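**Onham season 12: jury vote format**

**gilchrist_fan:** Production confirmed the split for the March finale. Jury is 100 points, public vote is 100 points, equal weight. Last season the public share was scaled down after the semifinal. I consider this a correction.

**nsirko:** Equal weight on paper only. The jury ranks 12 acts and uses the full range. Public points are proportional, so they bunch in the middle. The jury still decides the order.

**gilchrist_fan:** Only if the public vote is flat. Nomvula Magagula took close to half of it in her heat.
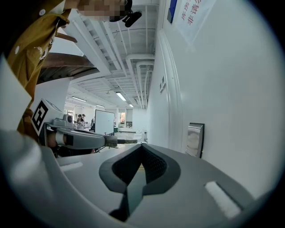

One heat is a small sample, I admit. The finale has a longer voting window and the app allows one vote per account, so I expect a wider spread.

**Clurent77:** The window is the same length. Check the rules page, section on voting. What changed is that phone votes are gone.

**gilchrist_fan:** Checked. You are right on the window.

**nsirko:** Losing phone votes hurts Rochelle Cosgrove more than the split does. Her audience is older.

**Clurent77:** Speculation. No breakdown by age was published.

**nsirko:** Fine. Does anyone know if ties still go to the public vote?

**skesum_r:** Yes, same as last season.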